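Kastitz Opens Hand-Guided Robot Teaching Service to Small Workshops

2021-08-23

Kastitz today announced that its hand-guided teaching service, Flodis, is open to small workshops and packing rooms. The service lets a worker show a robot arm a job by moving it through the steps, either by hand or with a remote control held a few feet away. No programming is needed.

Flodis has been in trial use since May at four sites, including the sorting room at Yimer, a supplier of small repair parts. Workers there taught the arm to take mixed items and put them into the right container. Training for a new operator takes roughly two hours.

"The people who do the job every day are the ones who should teach it," said Glenys Bainbridge, head of operator training at Kastitz. "They know how hard to squeeze and when to slow down. We used to write that down and hand it to an engineer, and a lot of it got lost on the way."

Practice starts with light, cheap things such as paper cups and small objects. The operator repeats a move with small changes in where things stand, and each attempt is recorded through a camera at the wrist along with the position of the arm. Poor attempts can be marked and left out – the operator decides which ones. 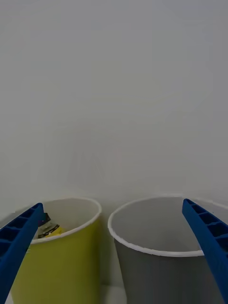 Does the operator have to stand next to the robot the whole time?

Only for teaching by hand. With the remote control, the operator can work from a nearby bench and watch the wrist camera on a screen.

Both methods save their recordings in the same form, so a shop can start with one and switch to the other. Fenis, the Kastitz software that handles the recordings, is included in the price of the service and runs on an ordinary office computer.

Bookings are open now. A standard visit lasts four days and covers setup, operator training and one task chosen by the customer. Further tasks can be added later by the customer's own staff.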